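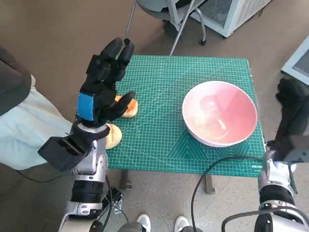
What do you brush on buns to get a shiny top?

Beaten egg with a splash of milk, put on just before they go in the oven. Milk on its own works too, but the colour comes out paler and the shine is softer.

Buns and the pink bowl

Welcome to the bun page! I started it in March after Marwa Hegazy asked me for the recipe for the third time and I realised I'd given her a slightly different one each time (sorry, Marwa). So this is the proper version, or as proper as I get, with a bit about the bowl and the mat as well, as those are what people end up asking me about.

On the mat: two round buns with glossy golden-orange tops, and the big bowl with the white rim and the pinkish-salmon inside. The mat is a green Deli one with a white grid.

The buns

I like a plain round bun. No seeds, no icing, nothing hiding in the middle. Štefánia Koubek keeps telling me I should put plum jam in and I'm sure she's right, but I always want them for soup or cheese and then I'm stuck with jam. If you want to fill yours, go ahead, the dough doesn't mind.

For the dough I use strong white flour, warm milk, one egg, a sachet of dried yeast, a spoon of sugar, salt, and a good lump of soft butter that goes in last. I knead it by hand on the worktop until it stops sticking to me. It starts off horrible! You'll think you've measured something wrong. Keep going and don't throw more flour at it, or you'll get heavy little cannonballs like my first few lots.

The flour is 300 grams, by the way, and the oven at my place wants 17 minutes for a small batch. Yours might want more or less. My old cooker took ages and browned everything on the left side only, so I used to turn the tray halfway through, and I still do it now out of habit — it does no harm if you're quick with the door.

Getting the tops shiny

Two thin coats of egg wash beat one thick one. I do the first as soon as the buns are shaped, then leave them under a cloth for their second rise, then brush them again right before baking. Thick egg runs down the sides and glues the bun to the paper, and then you lose the bottom when you lift it.

Zdislava Šťastný showed me how she adds a tiny pinch of sugar to the egg and it does go darker. Keep an eye on them if you try that. Mine went from lovely to conker brown while I was looking for the oven gloves.

The bowl

I do have a soft spot for a big round bowl with a coloured inside. You can see pale dough against the pink much better than against white, so you can tell when it's crept up the sides without poking at it (I poke it anyway). Wide is good too, as you can get both hands in to fold the dough over.

If you're buying one for bread, go bigger than you think. Dough doubles, and I have peeled enough of it off the underside of a tea towel to have opinions. A smear of oil round the inside before the dough goes back in saves a lot of scrubbing later. And soak it in cold water when you're finished, as hot water turns the leftovers into paste.

The mat

Cutting mats are really for paper and fabric, I know. Bořivoj Rusnák cuts his card for model houses on one and gave me a long talk about blades when I mentioned it on here! The grid is handy for lots of things besides, mostly lining up greaseproof squares and labels when I'm wrapping buns to give away. Please do your bread slicing on a proper board though, and keep hot trays well away from it, as these mats warp with heat and never go flat again.

Keeping them

They're best the same day. I always say that and I always make too many. A tin with a tight lid gets you to the next morning, and after that I split and toast them. They freeze very well once they're completely cold — wrap each one separately, or you'll be chipping at a bun boulder with a butter knife at seven in the morning.

Lovely Saludo wrote in to say she warms hers from frozen in a low oven with a few drops of water flicked over the top. I've tried it and the crust comes back soft, so thank you, Lovely. The shine goes a bit dull, but a dab of melted butter sorts that out.

If you make a batch, leave me a note underneath and tell me what you brushed on top. I'd especially like to hear from anyone who bakes them without egg, as I've got a friend coming to stay who can't have it and so far my best go is oat milk with a drop of maple syrup.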